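Chapter 4
Comparing Grippers on the Same Arm

In Chapter 3 we chose an arm by reach and payload. This chapter keeps the arm fixed and changes what is bolted to the end of it. Most picking failures in a bin start at the gripper, and a fair comparison takes more planning than students expect.

The main case comes from a trial run by Mahtab Amini and Decha Petchrat at Clondier. They tested 2 grippers, one with jointed fingers and one with a suction cup, on 19 small objects. Each gripper made 362 attempts. The object list, the lighting and the arm speed, set at 40 percent of maximum, stayed the same throughout. Section 4.3 gives the full results.

Before reading on, review these terms from earlier chapters: stroke, grip force, approach angle, cycle time.

Jointed fingers need room to open beside an object. Near a bin wall that room is often missing, and the planner has to tilt the wrist or pick something else first.
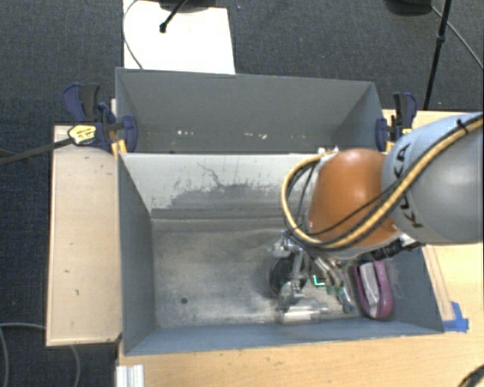

Why clamp the bins to each other or to the table during a trial?
A bin that shifts changes the position of every object in it, and the two grippers are then no longer being given the same task.

Section 4.1 begins with how to write down a test procedure so that a second team can repeat it.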